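Pludwood grip-release fault

The Pludwood grip-release fault was a defect in the control software of the Pludwood two-arm tabletop cell, a robot station built by Balaskas for the handling of household objects. When the fault occurred, a gripper opened without a command while its arm was still moving. It was first logged at the Pralcombe site in December and was formally closed on June 11, 2024.

Background

The cell was tested on arranging tasks in which glassware and candle holders are placed on a raised platform. Glass pieces on the platform were the main safety concern, as a dropped holder could strike them.
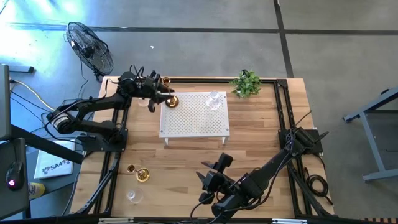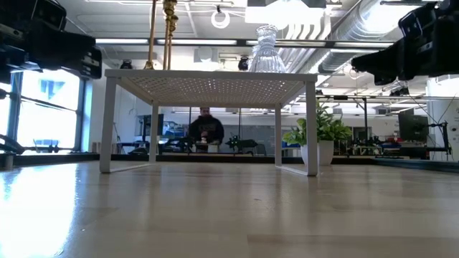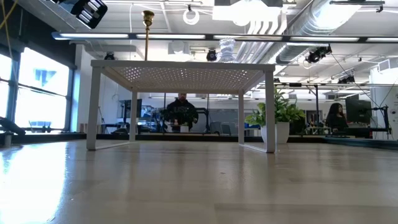 Arranging work at the robot cell, with the perforated white riser and a clear glass piece on top of it in each view.

Cause

Of 296 logged runs, 16 included an uncommanded release. A review led by Colleen MacPherson traced the fault to the grip-force monitor. A reading delayed by more than 7 milliseconds was treated as a lost object, and the gripper opened to its reset position. Both arms ran the same monitor, and delays were more common when the two moved together.

Effects

No injuries were reported. Breakage was limited to 2 glasses. Operators were kept outside the reach of the arms until the review ended.

Correction

The Platance update holds the last valid grip force when a reading is late and stops the arm if the delay continues. Opening the gripper after such a stop requires a manual command.

See also: Protective stop; Watchdog timer; End effector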